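Unit 4. Nerve conduction: reading the motor study

Motor studies stimulate a nerve at two points and record over one muscle. Conduction velocity is the distance between the points divided by the difference in onset latency. For the median nerve in the forearm, the Sterov lab manual takes 50 m/s as the lower limit. Record skin temperature first. A hand below 30 °C must be warmed, as cooling slows conduction and lengthens distal latency.

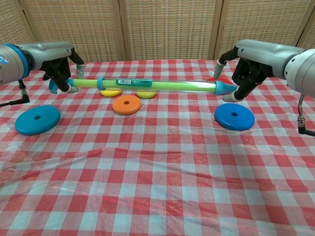 4.2 Demyelination and axon loss

Slowed velocity with preserved amplitude suggests loss of myelin. Low amplitude with near-normal velocity suggests loss of axons. Mixed patterns are common in diabetes.

Conduction block is a drop in amplitude between distal and proximal sites. Check electrode placement before reporting it.

Reading for the lab session: Kazlauskienė, chapter on entrapment at the wrist.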